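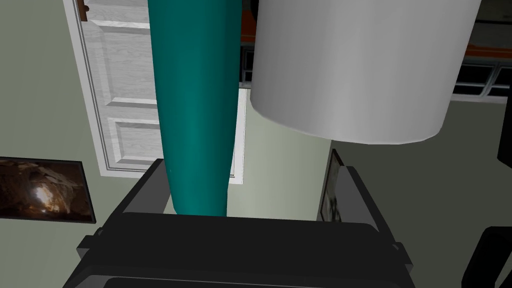

Household sim round -- wrist view only, is anyone else dying

servo_mope
Our club is entering the household league again. This year the policy gets the wrist camera and nothing else, which means it sees its own fingers and whatever happens to be past them. We collected 280 teleop demos and trained on Thursday. It grabs things beautifully. It then carries them off like a waiter who has forgotten the table.

kd_gain_zero
280 isn't many. Henlow's team had 2,032 last year and still finished behind a bunch of sophomores with a state machine.

servo_mope
Thanks, I feel much better.

plumbbob
Disagree with the more-demos crowd. Ask how many of those 280 start from the same arm pose. We found ours had learned the wall art. Move the start pose a little and it had no idea what room it was in.

kd_gain_zero
Wall art is a perfectly good landmark. Humans use landmarks.

plumbbob
Humans have necks.

servo_mope
OK, checked. Most of them start from one pose, and I drove all of those, so that's on me. The cave picture on the wall is in a lot of my approaches. Open gripper, cave above the gap between the fingers:

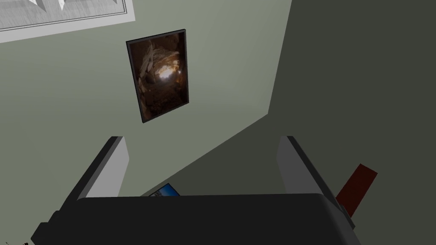 Filed under: Student Teams > Simulation > Perception

plumbbob
Yep. The blue thing is barely peeking over the gripper and the cave gets prime real estate. Guess which one your network likes.

tinsnips
Try swapping the pictures at random per episode. The Tasis scene pack lets you do it in the config. Took us about 23 minutes, most of it finding the config.

kd_gain_zero
Or leave the art alone and tilt the camera down. Randomizing everything is how you get a robot that's equally confused everywhere.

tinsnips
The rules say you can't move the camera. Page 13. I know, I didn't read it either until we got docked.

servo_mope
Swapping the art and redoing the start poses, then. Will report back in July if I still like robots.

Comments (3)

gritty_bearing: Same problem here, except ours fell for a door.

oldmotorsmell: Fesell kit people, does the config trick work for you too?

tinsnips: @oldmotorsmell different file, same idea.

Related threads
Subramaniam Cup: is the practice scene the real scene?
Teleop with a gamepad, wrist pain edition
Who keeps deleting our checkpoints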